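Grallport houseplant notes

Hi! These are my watering and light notes for the plants I look after, typed up as a spreadsheet so I can finally throw out the paper notebook. I've put them online because a couple of people on the Fetum plant forum asked, and because I'd love to see somebody make a better chart out of them than I did.

What you get

There are 2 files. waterings.csv has 929 rows, one for each time I watered something. plants.csv is the short one, with the plant's nickname, its type, the pot size and which room it lives in. Dates are month first. Amounts are in milliliters, and my big can holds 400, so you'll see that number a lot (I'm lazy and just empty the thing).

The snake plants have the fewest rows by far. I leave them alone for around 30 days at a time in winter and they don't seem to mind one bit. The yellow-edged kind is my favorite, and if you only ever buy one plant, get that!

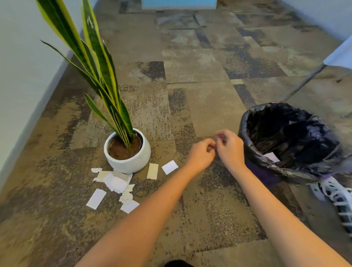

Stuff to watch out for

I was away for part of September and the neighbor's notes were, um, brief. Those rows have a blank amount. Please don't fill them in with zero, the plants did get water.

"Shokri" in the room column is the old name for the sunroom. I meant to change it everywhere and missed a bunch.

The light column is me squinting at the window and picking low, medium or bright. No meter. The Gorkgate fern moved twice and I only wrote down one of the moves, sorry.

Using it

Do whatever you like with it, a link back is nice. If you spot a typo, open an issue and I'll fix it when I'm next at my desk.

Last updated Jan 2, 2019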